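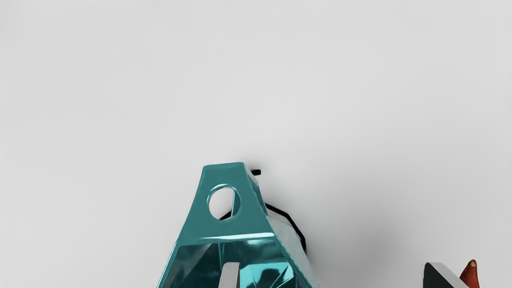 Wrist view in the Rova simulator, with a teal object and a cable.

Sun 17 June

I've had the Rova subscription since December and I keep being asked whether it's worth paying for, so I'm putting it all in one post.

Rova is a simulator for robot arms, sold by Zomar. You get a room, a table, an arm with a two-finger gripper and a library of things to pick up. You can drive the arm by hand or run your own code on it. I use it to try out grasping code before I book time on the real arm at work.

Setup took me 90 minutes, most of it spent on the licence server. The guide tells you to install the Vuvo plug-in last. Install it first. Yvonne Fothergill pointed this out on the user forum and the guide still hasn't been changed.

The object library is the best part. Fruit, veg and tins all come ready to use, and you can drag them about until you have the layout you want. The teal cup is more awkward. It's shiny and has flat sides, and my code kept picking the wrong edge to close on. I spent 4 evenings on that cup alone.

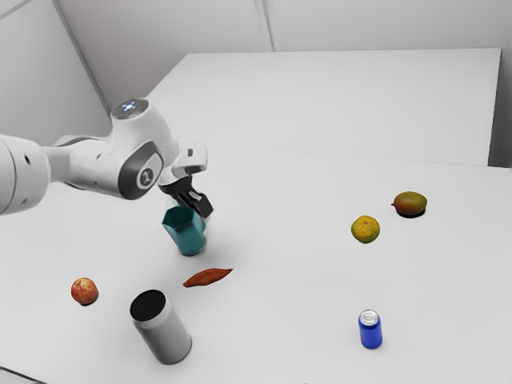

I found it best to start with plenty of space between things and move them closer once the arm was behaving. Saving a layout is simple. Loading it again is slower than it should be, and if you rename an object the saved layout loses it.

The side view is clear and easy to work with. The wrist view is harder to get used to, as you only see a small patch of table and it's easy to lose track of where you are. I keep both open on separate screens.

I also tried Geagea, which is cheaper. It ran well enough on my old laptop, but its objects slid about when the fingers closed and I gave up after 6 days.

Support from Zomar has been fair. They answered two of my emails the same day and the third not at all. I've renewed for another year on the single-user plan. If you only want to try it, take the monthly one and cancel before the renewal date, as they don't send a reminder.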